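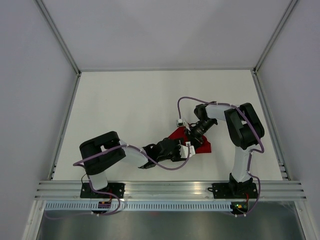
Tunwood adds red to its table linen range

Hultunstead, September 2021. Tunwood has added a red napkin to its Vomano line of everyday table linen. It goes on sale this month in the Hultunstead shop and by mail order, in packs of 3.

The Vomano line has been sold in white and gray until now. Customers have asked for a stronger color for years, mostly for holidays and birthdays, and the new red was chosen to stand out on a pale table. The cloth is woven for Tunwood by Zelenák, the mill that has supplied the company since 1988.

The napkin can be folded into a triangle and laid flat at each place, with the knife set on top of it.
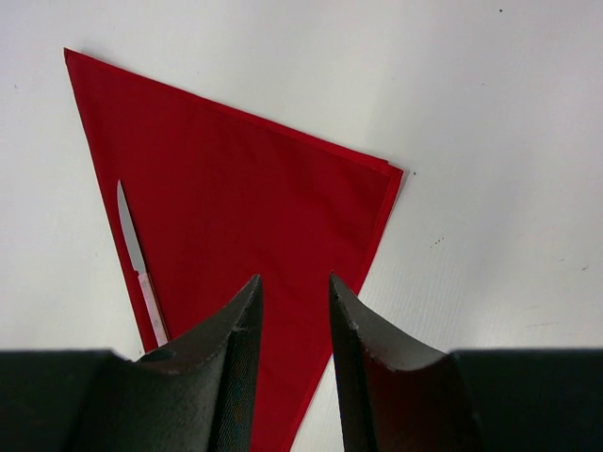 A folding card comes in every pack. It also covers a plain rectangle and a pocket fold for forks and spoons. None of the folds needs starch or a ring.

The first run is 1000 packs, and 50 of those have been set aside for cafes and guest houses that want to try the color before placing a larger order. Wash the red separately the first few times and iron it while slightly damp.

White and gray napkins stay in the range at the same price. Trade buyers can ask for fabric swatches at the Hultunstead shop counter or by mail.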